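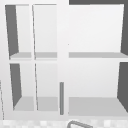

Meuble mural à six compartiments, rendu de simulation.

Lettre Nulholm > Robotique > Tâches ménagères

Ranger la vaisselle : où en est-on ?

Le banc virtuel de Cledmont porte désormais sur le rangement en hauteur, dans un meuble blanc sans portes, à compartiments de largeurs inégales. Alus y a exécuté 1 820 essais de dépose avec son contrôleur Baloyi. Taux de réussite : 70 % dans les compartiments larges, 54 % dans les étroits.

L'écart vient surtout de l'approche. Dans une case étroite, le poignet doit s'aligner avant l'entrée – la moindre erreur d'orientation se paie par un contact avec le montant. Les parois blanches unies compliquent en outre l'estimation de profondeur.

Le passage au réel reste à faire. Alus prévoit 3 cuisines d'essai en novembre, avec de la vaisselle dépareillée. Pour un usage domestique sans surveillance, c'est prématuré.

Commentaires

jpl_44 : Le temps de cycle est-il publié ? Un taux seul ne dit pas grand-chose.

Mireille : Et les verres à pied ?

atelier-sud : Même constat chez nous sur des casiers de pièces, l'entrée est le point dur.

Contact | © Lettre Nulholm | Haut de page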